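Colta Wrist Tracker Set for Hand Demonstration Recording
November 14, 2021
By Mariann Kozma

The Colta set is made for teams who want to teach robots by human hands. One person wears it on both wrists, does an ordinary job at a table, and the position of each hand is recorded together with the video. You do not need a robot during the recording, and you do not need to fix cameras on the walls of your room.

Each wrist has a black strap and white blocks with square black-and-white markers. The camera at the head reads these markers and our software, Grida, calculates from them where the wrist is and how it is turned. The fingers stay free, so the person can pick up thin or soft things in the usual way. We consider this important for work with paper, where a thick glove would spoil the movement.
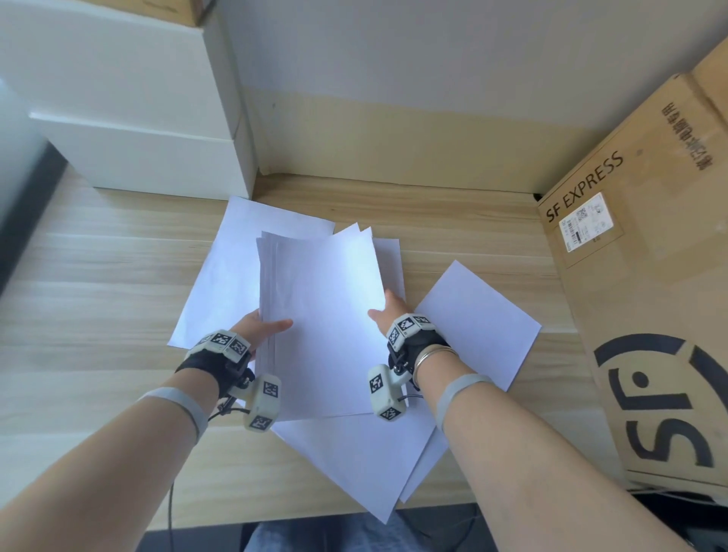

Collecting loose sheets into a pile with a tracker on each wrist.

Paper is one of the tasks we recommend for the first day. The sheets slide, they overlap, and both hands must work together. Please keep the markers turned to the camera as much as possible. If a sleeve covers them, Grida will mark this part of the recording in yellow and you can decide to cut it or keep it.

The set weighs 54 grams per wrist. Calibration takes about 2 minutes and should be repeated if the strap was moved. Straps come in one size, with a longer one available on request. Wash them by hand only, after you remove the blocks.

The price of the complete set is 996 euros without tax. It contains the trackers for left and right wrist, the straps, the cables, and a Grida license for one computer. The head camera is sold separately. Customers who already have the older Katona straps can continue to use them with the new blocks.

Orders placed now will be sent in February. For a loan of the set before buying, please write to us and describe your task shortly.

Related items
Colta head camera mount
Katona long strap, pair
Grida license, additional computer
Spare marker blocks

Contact | © 2021 Heltido | Back to top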